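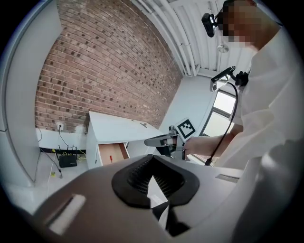
Lampshades! Orla Duggan makes them from old curtains, mostly, and tea towels, and once a dressing gown. Had an hour with her at her house in Clestton, phone balanced on the biscuit tin, so forgive the notes.

She started in November, two winters back. Bare bulb in the hall. "I'd been looking at it for years. Then my mum was chucking out her dining room curtains, big orange swirls, hideous, and I thought, well, I love those." First one went wrong. Seam at the front, glue on the inside, a sort of dent. Still hanging in the hall. She won't take it down.

Since then, 417 shades. She keeps them all in a notebook, fabric and size and who it went to. Sells through Hekine, the little homeware shop by the station, and a few by word of mouth. Best seller is the plain drum. "People come in wanting a fancy shape and go home with a drum. Every time."

What does she need to make one? Not much. Two metal rings, sticky backing card, double-sided tape, good scissors, an ironed bit of fabric. "Ironed! Please. I get messages from people with creases and they want to know what they did. They didn't iron it."

Favourite fabric is old linen, anything with a bit of weight. Hates velvet. "It slides about, it sheds, it blocks the light. Gorgeous cushion, horrible lamp." Cheap cotton she says is fine, but hold it up to a window first becuase you'll see every thin patch once the bulb's on. Stripes are for when you've done a few. They have to be dead straight or the whole thing looks drunk.
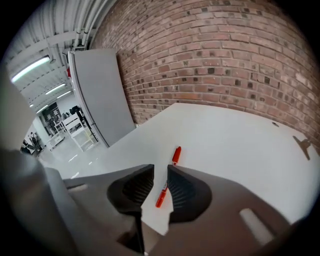
How do you get the fabric on without bubbles? "Peel the backing off a little at a time and smooth from the middle outwards with the flat of your hand. If you get one, lift that bit and go again. Don't poke at it with a pin, you'll have a hole with light coming through it forever."

Then the rolling. Tape round the rings, a ring at each end of the card, roll them along together, nice and slow. She does it kneeling on the carpet. Her friend Aníbal Valderrama, who makes bases out of old chair legs (lovely things, turned, painted all sorts of mad greens) does his standing up and they argue about it. "He goes too fast. His rings wander off."

The tucking in of the edges is the part everyone moans about. She uses an old loyalty card. Pushes the fabric up behind the ring, bit by bit, radio on.

Colours for spring? She's gone off grey. Completely off it. Mustard still, a bit of pink, and a faded blue paint for the bases called Drorken that she's putting on everything including the bathroom shelf. "My husband's next."

We talked LED bulbs (always, less heat near the card) and what she'd charge for a big one over a table, which depends on the fabric so she wouldn't give me a number. Fair enough.

And does she ever get bored of it? Long pause, more tea. "I get bored of the drums. Then somebody brings me a carrier bag with their nan's curtains in and I'm off agian."

She's on number 418 now. Brown and cream, big daisies, for a bedside.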